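Home | Posts | Workshop | Contact

House rules for the writing bench

We wrote the first version of our bench rules in December, after two months of everyone doing things their own way. The Zevstead bench has two arms on one rail, so most of the rules are about what happens where they meet.

Every writing task gets a check of the marker, the board stands and the cables on top of each arm. Anyone who changes a grip position writes it in the Gusutance log, with the reason.

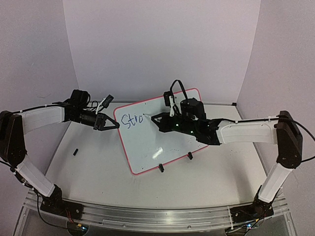
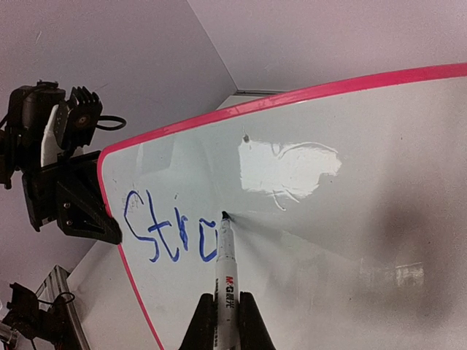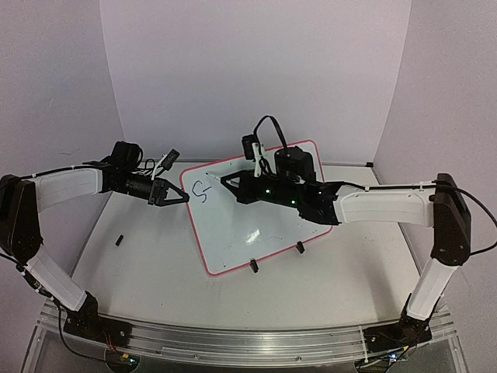
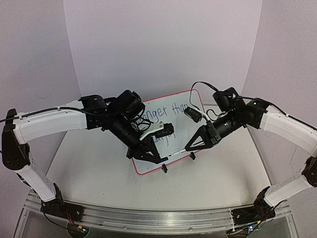 Blue ink on the whiteboard, both arms in play.

What the rules say now

Keep hands outside the walls while the motors are powered.

Only one arm writes. The other may steady the board or hold a cap, and it moves at the slower speed near its partner.

Wipe the board fully between runs. Old ink confuses the scoring.

Stop at 7 failed runs in a row and look at the setup before trying again. We used to allow 9.

Rule 2 is the one I still want to reword.

Comments (2)

dikance_fan: Do you log the slower speed too, or only the grip changes?

benchnotes: We wipe with a damp cloth and then a dry one. Ghost marks were our biggest nuisance.

Older posts | Newer posts | Top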